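Cerlow is a hand-held gripper kit sold by Arnbridge for recording manual tasks in ordinary homes and workplaces. It is operated directly by a person, and the recordings are used to train robot arms fitted with the same type of end effector. The kit is offered for outright purchase or as part of a collection service, under which Arnbridge supplies trained operators.

Design

The gripper has two opposed black fingers driven through a linkage. Each finger carries a replaceable blue pad on its inner face, held by screws. A camera mounted behind the jaws looks forward over them, so that the fingers and the object being handled appear together in the recording. The operator opens and closes the jaws with a trigger in the handle — there is no motor. Up to 5 hours of recording is possible on one battery.

The standard kit contains 2 grippers, allowing two-handed work, and a charging dock. Replacement pads are sold in pairs.

Software

Recordings are transferred to Yurt, a desktop program which aligns the video with jaw position and discards clips with lost tracking. An export tool, Cekau, converts the result to common training formats. Both are included in the purchase price, but Cekau requires a separate licence when used on more than 2 computers.

Use

Typical tasks include clearing tables, sorting packaging and putting away shopping. Thin plastic bags are among the harder items to handle, as they fold under the pads and change shape when lifted.

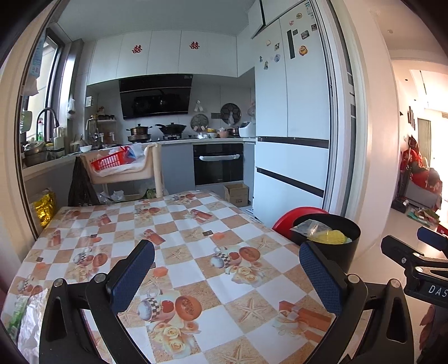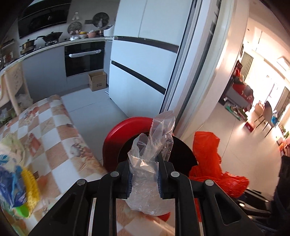 Arnbridge lists the purchase kit at £1,135, excluding delivery. The collection service is priced by the recorded hour, with a minimum booking of one working day. Pads are treated as consumables and fall outside the warranty, which otherwise covers the linkage, trigger and camera mount.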